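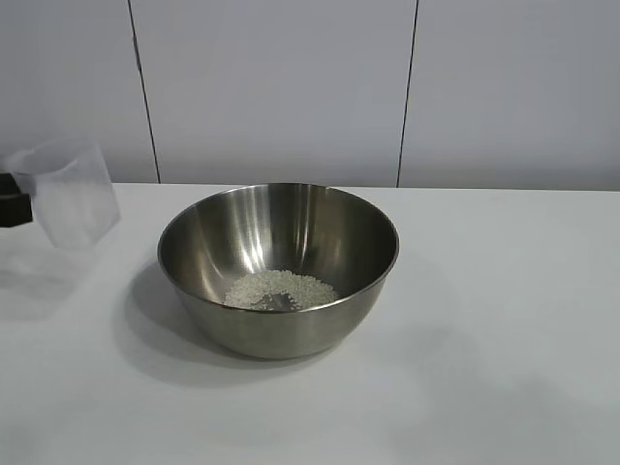
Dry Rice: Bowl and Measuring Cup

Gallery by Ankica Kovačević, Potine test kitchen

Stainless steel mixing bowl with uncooked white rice spread in a thin, uneven layer over the bottom. The clear plastic cup is to the left, on its side. The bowl is wide and deep.

 All portions on the Potine sheets are given by weight. The cup is used for moving rice and for a first estimate; the scale reading is the one written down. Standard portion is 500 g, weighed in 2 passes. Tare the bowl before each pass.

Rice varies from bag to bag. Meneck long grain and Calten medium grain do not fill a cup to the same weight, so the sheets list them separately. Level the cup with a straight edge and do not tap it, as tapping settles the grains and raises the reading.
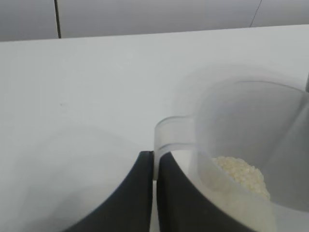
Frosted plastic measuring cup with flat handle, tilted, holding a small heap of uncooked rice. Part portion, not leveled.

Cup and bowl are washed by hand and dried fully before the next bag is opened. Weights for the Yeh short grain are on sheet 87.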